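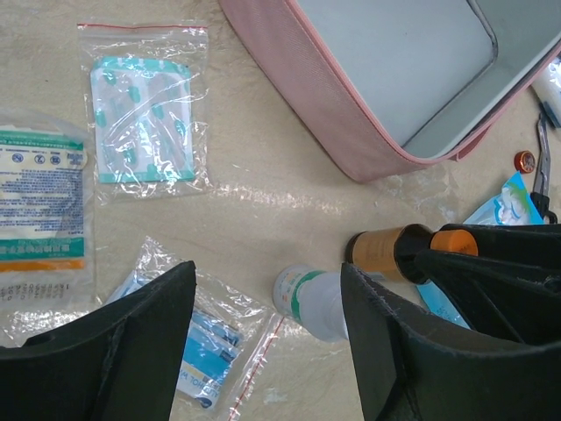
An open pink zip case, with a dressing in its own resealable bag.

Small Pouches, Happy Drawers: Sorting the Little Stuff at Home

3 min read

By Soudabeh Jafarzadeh

I love a zip pouch. I love them more than baskets, more than drawer dividers, more than that rotating spice thing my sister gave me (sorry!). Over the past year I've moved nearly every small loose item in our house into a pouch or a clear bag, and I can find a spare fuse in the dark now. So let me pass on what works!

Start with the worst drawer. Mine was the one under the toaster: rubber bands, birthday candles, takeout menus, a tape measure with no lock. Tip the whole thing onto a towel and sort by when you reach for it. Candles go with matches and the cake knife. Picture hooks go with the small hammer and a pencil. You'll be amazed how fast the piles make sense.

Use clear bags inside colored cases. The color tells you which case to grab from the hall closet, and the clear bag lets you see what's in it without emptying everything on the counter. We have green for sewing, yellow for batteries and bulbs, and a striped one for cables that I'm still a little embarrassed about.

Bandages and dressings: leave them in their sterile wrappers, and face the printed date outward so you can check it at a glance. I go through ours every April, along with the smoke alarm batteries. And please don't keep them in the bathroom if yours steams up like ours does! A bedroom shelf is much kinder to adhesive.

Wash fabric pouches by hand. Turn them inside out, use cool water and a drop of dish soap, and dry them with the zipper open. If the zipper sticks, rub a plain candle stub along the teeth and run the pull back and forth a few times. So satisfying.

Label the end, not the top. Pouches stand up like books in a shoebox, and the end is what you'll see. Masking tape and a laundry marker are fine. I tried printed labels and they curled within a week.

Buttons and screws want something stiffer. I keep about 50 odd screws in an old mint tin, with a fridge magnet stuck inside the lid to catch the tiny ones. Buttons get threaded onto a safety pin by color, which is a lovely job for a kid on a rainy afternoon.

Leave one pouch empty. Ours hangs on the hook by the back door, and whatever turns up in pockets on laundry day goes straight in. Last week it was two washers, a library card and a very nice acorn.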